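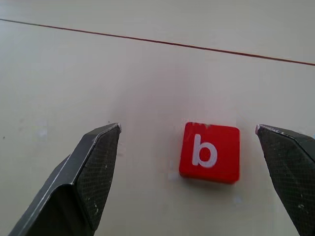
*Red block, lowercase b, off-white tabletop*

**Mixed case on reading labels for a toy library?**

We're relabelling 1,461 items at Drorham. Should the shelf codes be upper or lower case? The printer handles both.

*Shahla Akbari*

**tulero_mum**

Upper. Looks neater.

**Misotwood**

Lower case for anything children read, upper for the stock code – keep them on separate lines. Avoid b, d, p and q as single-letter codes, as they get confused when a label is upside down. Drop O and I too if you use numerals. Print one sheet first and check it at shelf distance.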